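Last updated: May

3.2 Work surfaces

Crates at the Clidwood site were handled on a stainless steel worktable with a raised rail along one side. Small parts such as toy bricks went on a round green surface with a white rim, also glossy. Esquivel and Talukder logged 229 placements across both.

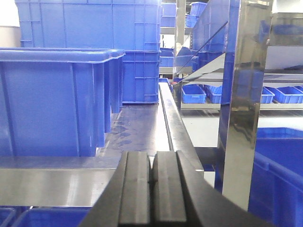
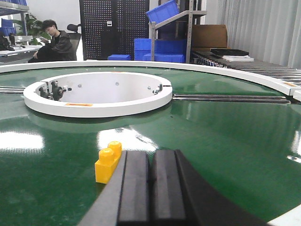
Figure 4. First: blue crates on the steel table. Second: a yellow two-stud brick on the green surface, near the white ring.

Contact: N. Talukder | © Risness | Back to top
27 shares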